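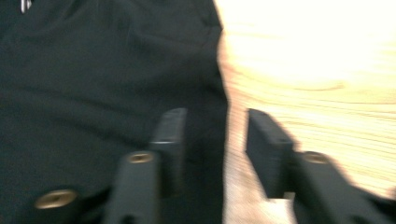 Vimari Mending Library: Frequently Asked Questions

Updated 2020-08-21

What is a mending library?

You bring in cloth with a hole in it, we lend you the tools, the thread and a chair, and you leave with cloth that has a smaller hole in it. With practice the hole goes away. We lend kits to take home as well.

Do I need to know how to sew?

No. Most people arrive having last sewn a button in seventh grade, and it shows, and it's fine. Nouhaila Ghoneim teaches the beginner table and has seen worse than whatever you are about to show her.

What can I bring?

Clothes, bags, curtains, cushion covers, dog coats. Wash it first. We mean this more strongly than the size of the type suggests.

What can't I bring?

Leather thicker than a belt, anything with a heating wire in it, and wedding dresses within 90 days of the wedding. We had one of those. Everybody involved has recovered, but we now have a rule.

What does it cost?

Sitting at a table is free. Borrowing a kit costs $6 for two weeks. If you want to give more there's a jar by the door, which used to hold pickles and still smells like it.

What's in a kit?

Needles in several sizes, a thimble, small scissors, pins, a darning mushroom, a seam ripper and thread in black, white, gray and navy. Other colors are on the rack and you can wind off what you need. Please return the scissors having cut only cloth. We can tell about the wrapping paper.

Which needle do I use for canvas?

A stout one with a sharp point, and a thimble unless you enjoy bleeding on your work. For denim, the same. For knits, ask for a ballpoint needle, or you'll fix one hole and start a few more.

Can I use the sewing machines?

Yes, after a short lesson. There are two. Lewis is the newer one and does as it's told. Pikon is older, heavier and much better at thick seams, and it will jam if you pull the fabric through instead of letting the feed do it. You will pull the fabric through. Everybody does. Switch it off, raise the foot and call Lahcen Ait Brahim before you start yanking.

My patch puckers. What did I do?

Probably pulled the thread too tight. Pin the patch flat on a table, not on your knee, and leave the stitches a little looser than feels right. If it's already sewn down, try steam and a damp cloth. If that fails, tell people it's a texture.

Will you just mend it for me?

No, though you are welcome to keep asking. For paid repairs we send people to Nuter, the alterations shop across the street, which does zippers beautifully and at a fair price.

How long can I leave a project on the shelf?

Until the end of November for anything dropped off this summer. After that it goes in the scrap bin, and somebody's half-finished quilt gets your good corduroy.

Can I bring my kids?

Yes, if they are old enough to be told something sharp is sharp and believe it.

How do I get a card?

Come in with something that has your name and address on it. The last card we issued was number 264, so you won't be the only one who can't thread a needle.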